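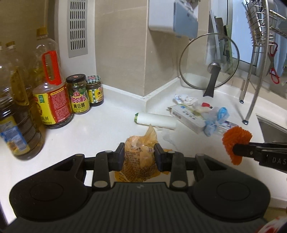 Stermont Hand-Held Gripper, Two-Jaw

We put this one on the bench next to the Ullero and the Driven back in March, and it's the one people keep picking up. The job was kitchen tidying: crumpled wrappers, bits of cleaning cloth, small boxes, thin bags, all the soft and awkward stuff that makes a parallel gripper look silly. If you've ever tried to get hold of the twisted end of a food wrapper with hard flat jaws, you know why we started there!

What you get
Gripper body with ribbed top
Two linkage arms with dark finger pads, fitted
One spare pair of pads
Hex key, short cable, printed quick guide

Specs
Maximum opening: 100 mm
Weight with pads: 400 g
Pad change: 8 screws, no glue
Logging: opening width, saved with each take

How it compared
Jamila Weerakoon and Costel Cozma ran 156 grasps on each model, same counter, same pile of packages, swapping hands halfway through. The Stermont was the easiest to close gently. You can feel the wrapper start to give before the pads meet (I love this part), and thin film stayed put between them with very little squeeze. The Ullero has a stronger bite and did better on cardboard boxes, especially the long ones picked up across the middle. The Driven is lighter and nicer to hold for an hour, but its narrower pads let twisted plastic roll out sideways more often than we'd like.

Working with one in each hand is where the shape matters. The housings on this model are broad, so two of them side by side need room, and Ghazal Kermani clipped the dish rack a few times before she got used to coming in from the side. Small kitchens take practice. Once it clicks, holding packaging with the left and wiping with the right feels surprisingly natural.

Things we'd change
The pads pick up crumbs and need a wipe between sessions. The pivots were a little stiff out of the box on one of our pair and loosened up after a morning of use. A lanyard point would be great, Thắng Lương has asked for one twice.

Fits
Paul wrist mount, both sizes
Standard Stermont pads, soft or firm
Older Stermont pads with the adapter plate, ordered separately

Questions about pads or mounts go to Nusrat Sheikh at the parts desk, and she also keeps the loaner list if you want to try a pair first.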